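La pinza que no sabía que había soltado el tubo

Tiempo de lectura: 4 minutos

La avería duró 21 días y, durante casi todos ellos, el brazo dio por buenos sus propios fallos. Cerraba los dedos sobre un tubo de ensayo, subía, giraba hacia la gradilla y bajaba a depositarlo. En el registro aparecía la palabra «completado». El tubo se había quedado en la mesa.

Ocurrió en el laboratorio de Predstead, donde el proyecto Mulila prueba brazos robóticos en tareas de preparación de muestras. La responsable técnica del proyecto accedió a contar el caso con la condición de que no se publicara su nombre ni el de su equipo. «Prefiero que se hable de la avería», dice. «Es bastante corriente y hay gente que la tiene ahora mismo en su taller».

El primer aviso llegó en diciembre. Una técnica que preparaba la sesión de la tarde encontró un tubo tumbado junto a un plato de cerámica y preguntó quién lo había dejado allí. Pensaron en un descuido. Al día siguiente encontraron otro, y el programa volvía a decir que el ciclo había terminado bien.

«Lo primero que hicimos fue mirar la cámara, y fue un error», explica. «Cuando un brazo falla al coger algo transparente, todo el mundo piensa en la visión. El plástico claro deja pasar el fondo, brilla por donde no debe y los bordes se pierden. Perdimos 3 jornadas recalibrando una cámara que estaba perfectamente».

La calibración salió igual que la anterior. Cambiaron las luces, bajaron la velocidad de aproximación y pidieron a los operadores que no movieran la gradilla entre un ciclo y otro. Los fallos continuaron al mismo ritmo.

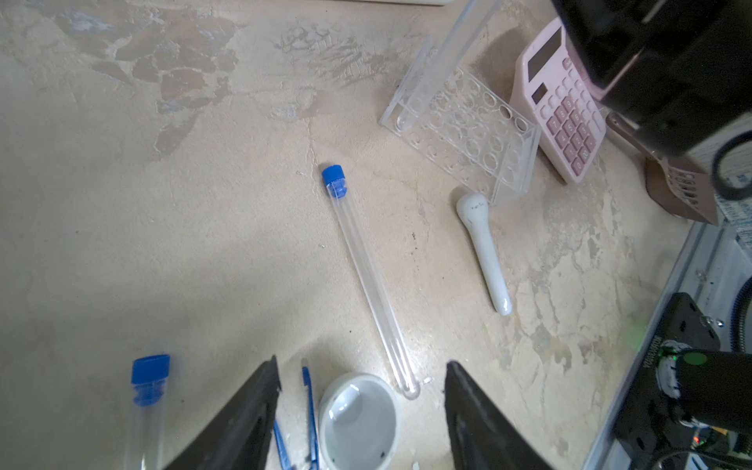 Un tubo de tapón azul sobre la mesa de trabajo, frente a los dedos de la pinza. Arriba, a la derecha, la gradilla transparente.

El origen estaba en los dedos. La pinza, un modelo que el laboratorio compró a la firma Egan, calcula si lleva algo agarrado a partir de la posición final de los dedos y de la corriente del motor. Si se cierran del todo, entiende que no hay objeto. Si se quedan a medio camino y la corriente sube, entiende que sí.

«Uno de los dedos tenía el tornillo de sujeción flojo», cuenta la responsable. «Al cerrar, se ladeaba un poco y rozaba con el otro antes de tiempo. El motor hacía fuerza, la corriente subía y el programa leía un tubo. Podía haber tubo o podía no haberlo, el número era el mismo».

Lo encontraron por casualidad. Un operador ejecutó el ciclo con la mesa despejada para comprobar un cambio en la trayectoria y el sistema le confirmó el agarre. Repitió la prueba y volvió a confirmarlo. Después revisaron a mano los vídeos de más de 400 ciclos: en 82 de ellos el brazo había anotado un éxito sin llevar nada entre los dedos.

Pregunto si hubo riesgo para las personas. Contesta que en esas pruebas los tubos van sin muestra y que no hubo derrames ni heridos. Aun así, el equipo lo trató como un incidente de seguridad desde el momento en que se entendió la causa.

«En una ocasión el tubo sí iba agarrado, pero torcido, y se soltó a media altura», recuerda. «Cayó en la mesa y rodó hasta el borde. Con un reactivo dentro habría sido otra conversación. Y hay una cosa que me preocupa más – la gente se acerca cuando ve que el ciclo ha terminado. Si la pantalla dice que ha terminado y el brazo todavía tiene un objeto a medio sujetar, alguien mete la mano».

El brazo estuvo parado hasta que se cambió el tornillo y se revisó la sujeción de los dos dedos. La reparación en sí fue cuestión de minutos. Lo que llevó tiempo fue decidir qué hacer con los datos ya guardados, que se iban a utilizar para entrenar el control de la pinza. Los ciclos mal anotados se apartaron en una carpeta propia y se volvieron a etiquetar uno a uno.

También cambió el procedimiento. Antes de cada sesión se hace ahora un cierre en vacío, y si el sistema responde que ha cogido algo, no se trabaja. Al final de cada ciclo, una segunda comprobación con la cámara verifica que el tubo esté en su hueco de la gradilla. El módulo que lo hace se llama Suvley y lo escribieron en el propio laboratorio.

¿Funciona? «Falla con los reflejos de vez en cuando», admite. «Da por ausente un tubo que está puesto. En ese caso el brazo se detiene y alguien va a mirar. Es molesto, sobre todo al final del día, pero ese error lo acepto».

A la empresa fabricante le enviaron un informe con los vídeos y las lecturas de corriente. La respuesta fue una recomendación de par de apriete y la promesa de incluirla en la próxima versión del manual. La responsable esperaba algo más, un aviso en el programa cuando los dos dedos no cierran simétricos. Lo ha vuelto a pedir por escrito.

De momento, la llave para apretar los tornillos cuelga de un gancho junto al brazo. Se revisan al empezar la mañana y otra vez después de comer, y quien lo hace firma en una hoja.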